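Nememby's workshop in Mukarbridge takes in old office computers and strips them for parts. Since October the firm has been testing two grippers on one arm: the Plilo, a slim two-finger unit, and an older, heavier one from Phillips. The engineer running the trial agreed to talk on condition that we didn't call it a success.

"We've done 350 pulls with the Plilo and 334 of them ended with the part in the tray," she says. "That sounds lovely until you ask which parts." Most were memory sticks, with the latches already opened by hand. Did the sales sheet mention that sort of help? She laughs. "The sales sheet had a very clean board in it."

I asked about processors, the job the firm would most like to hand over. She was slower to answer. The lever on the socket has to be pushed down, eased sideways and let up again, and she doesn't believe either gripper can feel the difference between a lever that is stiff and one that is stuck. "A person knows that in their thumb. We've got a number on a screen, and it lags."

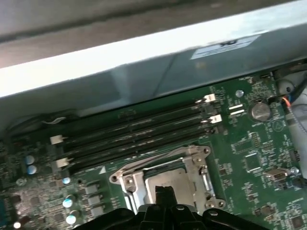

The gripper over the processor socket, with the empty memory slots behind it.

The wrist camera is her other complaint. It was sold as the answer to poor alignment, but shiny metal upsets it, and the gripper's own body hides part of the board. "You get a good view right up to the moment you need one." Moving the lamp helped a bit. A second camera might help more, though she points out that whoever suggests it is usually selling cameras.

And the Phillips? It grips harder and drops less, but it is too wide to get between parts that sit close together. She would keep it for drives and fans.

The plan is to reach 400 pulls with each and then decide. On a good day the arm clears up to 20 boards, and she says a trained person still beats that before lunch. Would she buy the Plilo with her own money? "At half the price, perhaps. Ask me again when it's done a processor without me standing there."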